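Siver Institute of Technical Studies
Office Practice and Records, Unit 4
Handout: Keeping a Working Shelf on a Shared Desk
Unit leader: Elínborg Grímsdóttir
Issued April 16, 2021

1. Purpose of this handout

Students are to read this handout before the practical session on desk storage. It covers the arrangement of books, booklets and thin folders in a desktop file holder, and the way in which a volume is identified, entered in the desk list and returned to its place. It does not deal with box files or with the lending collection at Hutbridge, both of which belong to Unit 6.

A working shelf is the small group of volumes kept within reach of the person seated at a desk. It is distinct from a library. Its contents change as the work changes, and anything no longer in use should go back to the stacks. The desk list for the unit currently runs to 84 titles across all desks, of which 22 are textbooks in Chinese used by the joint programme.

2. Identifying a volume

Every volume must be identified before it is shelved. The title page is the authority for the title, but in daily work most people rely on the spine, and students should learn what a spine will tell them and what it will not.

Many textbooks belong to a series, and the name of the series may be printed as prominently as the title itself. Students who do not read the language of the book have in the past entered the series name in the title column. The desk list has a separate column for series, and it should be used.

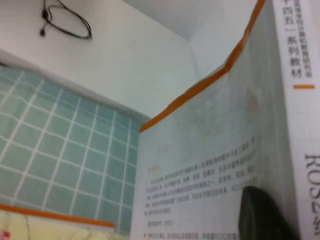 Fig. 1. Series wording on the spine of a thick textbook: "十四五" and "系列教材" (a textbook series of the 14th Five-Year Plan).

Where the title is in a script the student cannot read, the characters should be copied exactly as printed, and a translation obtained from the unit office may be added in brackets. Romanised forms are not required. Latin letters found among the text of a cover, for instance "ROS" in the volume at Fig. 1, may be noted in the remarks column if they help a colleague to find the book, but they do not replace the title.

The following particulars are entered for each volume:

Title, as printed
Series, if any
Author or editor
Colour of spine
Desk number and compartment
Date of last check

The colour of the spine is recorded for convenience only. It should be given in one or two plain words, such as "dark blue" or "white". Where a spine is in two colours, both are given, the upper one first.

3. Arranging the holder

The desks in Room 76 are supplied with holders divided into upright compartments. The procedure below applies to these and, with small changes, to the Kälin trays used in the reading room.

Step 1. Remove everything from the holder and place it on the desk in a single layer. Wipe the holder with a dry cloth.

Step 2. Separate the bound books from the booklets and folders. Loose papers are not kept in the holder and should be placed in a folder or returned to their owner.

Step 3. Begin with the compartment at the left. Stand the thickest book against the side wall, spine outwards, and work inwards. Thin books go between thicker ones, where they will be held upright. A tall folder is placed last, at the open side of the group.

Step 4. Fill one compartment before starting the next. A holder with its books together on the left and its remaining compartments clear is correctly arranged, even if it looks uneven. The clear compartments are for the volumes that will be added during the term.
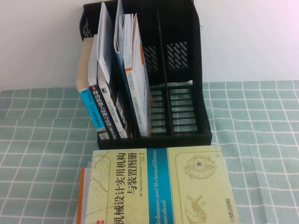

Step 5. Check that each book can be drawn out with one hand. If its neighbours come with it, the compartment is too full and one volume should be moved to the right. If the whole group falls over when a book is taken, the compartment is too empty and a bookend of the Jakar pattern may be requested from the stores.

Step 6. Enter the compartment against each title in the desk list, counting compartments from the left.

4. Mixed sizes and leaning items

Books of the same height give little trouble. Most desks, however, hold paperbacks, booklets and folders together, and the smaller items are easily lost behind the larger. Students should view the holder from the seated position when they have finished. Any item whose spine cannot be read from the chair should be entered in the list with the note "behind".

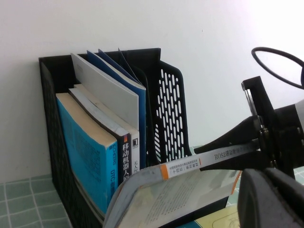 The assessment of the practical work in October will follow the same order as the steps in section 3, and students will be asked to comment in writing on a holder arranged by another member of the group. Comments should be specific. It is not sufficient to write that the holder is untidy. In the holder shown, for example, a satisfactory comment would record that three books stand spine outwards with a slight tilt to the right, that the white characters on the dark grey spine are large enough to serve as a landmark, and that the light grey booklet behind them presents its plain cover to the reader and so cannot be identified by sight. It might add that the turquoise-blue book is worn along its top edge and should be noted under condition. The written comment should not exceed 700 words and is to be handed in with the completed desk list.

5. Condition and handling

Books are drawn out by the sides of the spine and never by the top edge, which is the first part to wear. An open paperback is to be closed before it is put back. Pages caught against a divider will crease, and a creased page is reported as damage under the rules of the joint programme.

Worn volumes remain in use until the pages loosen. They are then sent to the bindery at Hutbridge with a green slip, and the entry in the desk list is marked "binding" until they return. A second copy should not be ordered in the meantime without the agreement of the unit leader.

6. Preparation for the practical session

Read sections 2 and 3.
Bring a blank desk list and a soft pencil.
Choose a desk and note its number on the sheet outside Room 76.

Questions on the desk list should be addressed to Elínborg Grímsdóttir at the unit office.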